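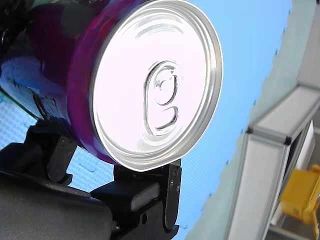 The recycling app and me

I gave it until November, which I think was fair. Back in the summer a leaflet came through the door saying that Zuscombe was getting Vokico, an app that gives you points for your empties. You scan the barcode on a can or bottle, scan the sticker on your bin, drop one in the other, and points arrive. The points can be spent in local shops. There was a drawing of a smiling bin on the front and the word "reward" used more often than I would like.

I am a suspicious person about anything that comes with points. I still have a coffee card from Siqueira with one stamp left to get, and they changed the design before I could get it. But I put my cans out anyway, and it seemed daft to turn down free money for doing it. So I signed up on a Sunday evening, handed over my email, my postcode and my date of birth (why?), and went hunting for something to scan.

What a can is worth

A can gets you 3 points. A plastic bottle gets you the same, whatever size it is, so there's nothing in it for the person who buys one big bottle instead of four small ones. If anything they lose out. I wrote to ask about this and got a reply thanking me for being part of the journey.

You need 70 points before you can spend any of them. That gets you 50p off at a list of shops, two of which are on the far side of Citwood and one of which sells only garden furniture. I worked it out on the back of the leaflet: 24 cans to save 50p, and I don't drink 24 cans of anything in a month unless the weather is very hot. 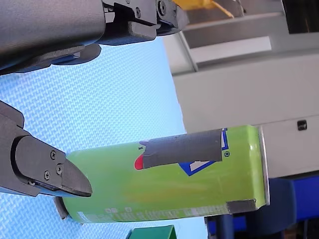
My neighbour Iwona Malinowski is much keener than I am and she has a houseful of teenagers, so her points fly up. She showed me her total over the fence and I was impressed for a moment. Then I asked what she'd bought with them. Nothing yet, she was saving up. I asked what for and she said she hadn't looked.

She did tell me something I hadn't noticed, and I've checked it since. The app has no idea whether anything goes in the bin. You can scan the can, scan the sticker, and put the can back on the worktop. You could scan a full one. Her youngest had been doing it in the kitchen with the shopping still in the bags. There's supposed to be a daily limit to stop this sort of thing, but it's high enough that an ordinary family would never meet it.

So when they tell us that the town has recycled so many thousand cans through the app, what they mean is that so many thousand barcodes have been scanned. I'd want to see the weight of what the lorries picked up, this year against last. I've looked for that and can't find it. The monthly update has a bar chart with no numbers up the side. 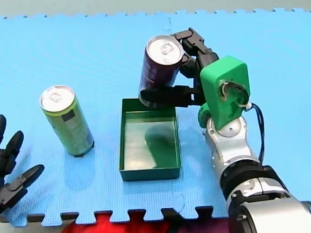

Who is it for?

My guess, and it is a guess, is that the barcodes are the point. A list of what every house on a street drinks, with a postcode and a birthday attached, must be worth something to somebody. The privacy page says my details may be shared with "selected partners". It took me three goes to find the page and it doesn't name any of them.

I may be wrong. Perhaps it's a small company that likes bins. But I notice that the app never once told me to rinse anything, or that the lids from jars can go in, or which week is cardboard week. All of that would help. I had the cardboard week wrong for most of last year and a single message would have sorted it.

Iwona says I'm being miserable and that it got her boys to carry their own empties downstairs. Fair enough, that's a result. I'd like to know if it lasts once they find out what 50p buys.
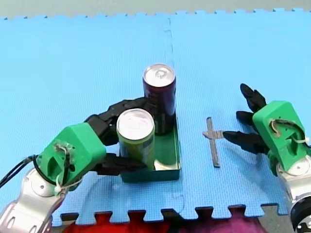
Two robot arms on a blue foam mat.

Deleting it

Leaving took longer than joining. You can take the app off your phone in a second, but the account stays open until you fill in a form, and the form asks you to pick a reason from a list. None of mine was on it. I chose "moving house", which I'm not.

They say it takes 14 days for the account to close. I've had two emails since, both telling me my points are about to run out and asking whether I'd like to give them to a friend. I've said Iwona can have them.

The cans are still going in the bin, by the way. I've peeled the sticker off the lid, or most of it, and there's a patch of glue left that has started collecting leaves. If anyone knows what shifts that I'd be glad to hear it, and please don't say white vinegar, I've tried it twice.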